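Stonier Stacking Feeding Set: Two Months In

I bought the Stonier set against my own better judgment. My sister-in-law swears by it, the reviews are glowing (1,143 of them when I looked, most of which seem to have been written the day the box arrived), and our old spoons had been chewed into shapes I didn't care to put near a baby. So, fine.

What you get for 30 dollars: a divided plate, a bowl with a suction foot, a lidded cup, 2 short spoons and a bib that folds up into itself. The box also has a card with a code on it for the Zundulow meal planner, which is a separate company as far as I can tell. I signed up, got a week of recipes that all started with sweet potato, and unsubscribed.

The suction bowl is the headline item, and it's the part I have the most trouble with. The listing says it grips "any smooth table." Our table is smooth. The bowl held through most breakfasts and let go during most dinners, and I never did work out why. Wetting the foot first helped a little. On the high chair tray it was much better, though by then my son had found the little release tab and understood it completely. A child who can't yet say "milk" can work that tab. I'd like to know who tested it, and on what age.

The plate is good. I want to be fair about that. The sections are deep enough to trap peas against the side, it goes in the dishwasher, and it hasn't picked up a smell. We have a Çınar plate from before, which cost less, and after one tomato sauce it was orange for good. The Stonier one came through tomato sauce, curry and a beet incident with only a faint shadow in one corner.

The spoons are the part everybody asks about. The claim is that the short handle "builds independent grip." Maybe it does. Babies also learn to hold spoons with whatever is lying around, and have been doing so for quite a while. My son did hold these better than our long metal ones, for the plain reason that he wasn't hitting himself in the ear with the far end. The same would be true of any short spoon. When I was doing the feeding, I found them too short, and my knuckles ended up in the yogurt.

The bib stains. The cup leaks at the spout if it's tipped past halfway, and it is always tipped past halfway.

Would I buy the set again? No. I'd buy the plate by itself if they sold it by itself, and they don't. The shop in Trallodcombe used to split sets open for people, but they stopped doing that in February. For spoons, get a cheap pack of short ones, expect to lose half of them, and spend the difference on paper towels.

Three stars, and one of those is for the plate surviving the beets. 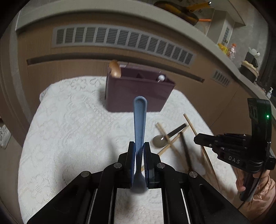
Orhun Saraç: I'd give the bowl more credit than you did. Ours wouldn't stick either until I stopped using spray cleaner on the table, and now I need two hands to get it off. You're right about the cup, though. We threw the lid away and never looked back. Does the plate fit on one of those narrow clip-on trays? Ours has a raised lip, and I don't want to pay for the whole set to find out.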